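Project report, part two: setting up and looking after the hand-held gripper pair
Ilaria Monti
9 October 2021

## What this part covers

Part one was the reading. This is the practical bit, how the pair got set up, what went wrong with it, what I do to it now before every session. Marks are for the method so I've put in the mistakes too.

The pair is two hand-held grippers, left and right, each with a marker cube. You hold them and do a job, the cameras record, and the tracking software works out where each gripper was from the squares on the cubes. Software is Plumulora, the department version. I didn't write any of it. My part was getting the hardware to a state where the tracks were usable and keeping it there.

## Starting state

Got the pair in January from the last student, Wasilewska, with a page of handwritten notes. Left one fine. Right one had a loose cube - you could turn it a little with a thumb. A cube that moves against the body makes every pose wrong by some amount and the software has no way of telling. It just reports a nice smooth track in the wrong place.

Finger pads worn on both. Spares were in the box, bought from Wukurus.

## Fixing the cube

First try was glue. Bad idea, it set with the cube slightly tilted and I had to cut it off again. Lost most of an afternoon.

Second try:

1. Scrape off old glue, wipe the mount.
2. Thin rubber shim between cube and mount.
3. Screw from behind, hand tight, then a quarter turn.
4. Leave overnight and check again for play.

The quarter turn matters. On my first go I did a half and the plastic went white round the hole. Still holds but I keep an eye on it.

After that the cube offset has to be measured again, becuase the old value belongs to the old position. Procedure is to put the fingertip in the dimple of the calibration block and swing the gripper slowly through as many angles as you can without the tip coming out. I took 500 frames per run, 3 runs. The first run was thrown out, I'd let the tip slip. The other two agreed well enough to average.

## Room and cables

I hadn't planned a section on this but more time went here than on the grippers.

Worst problem was cable drag. The left hand would come up short on long reaches and in the plots it looked like a tracking fault, a little flat spot at the far end of the movement. Spent two evenings on the software looking for it. It was the cable pulling tight.
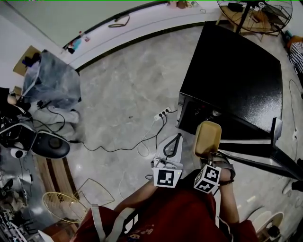
What helped was leaving a big loop of slack and doing one full stretch in every direction before recording, arms right out, then down, then across. If anything tugs, stop and re-lay. Takes under a minute. I also check every plug on the power strip by pushing it in with my foot well away from the leads. One dropout in the spring was a half seated plug and I'd already emailed Hitholm asking for a replacement supply. Had to write back and say sorry.

Light was the other thing. Glare on a marker square kills it. Turning the wrist a few degrees usually brings it back, but in the middle of a task you don't know it has gone. Matt spray on the cubes would be better, not tried yet.

## Routine before each session

- thumb test on both cubes, no play at all
- wipe the squares with a dry cloth (no alcohol, it lifts the ink)
- open and close each gripper ten times, listen for scraping
- pads seated, no gap at the back edge
- straps snug. if the strap is slack the grip shifts part way through
- stretch test for cables
- ten second test recording, watch it back before doing anything else

The last one I used to skip.

## Results

54 recordings since the refit. 7 rejected. Four of those for cable drag, before the stretch test was on the list, two for glare, one where I had simply forgotten to start the right hand stream. None for the cube. I haven't got a proper before figure as Wasilewska's notes only list the good ones, so can't say by how much it's better.

## Still to do

Print a spare mount in case the cracked-looking one goes. Write down the shim thickness, I measured it and then lost the bit of paper. Ask Hitholm whether the supply can sit nearer the middle of the room, that would sort most of the slack problem on its own. Tracks plots go in the appendix, the axis labels on the second one are the wrong way round and I will swap them before the final hand-in.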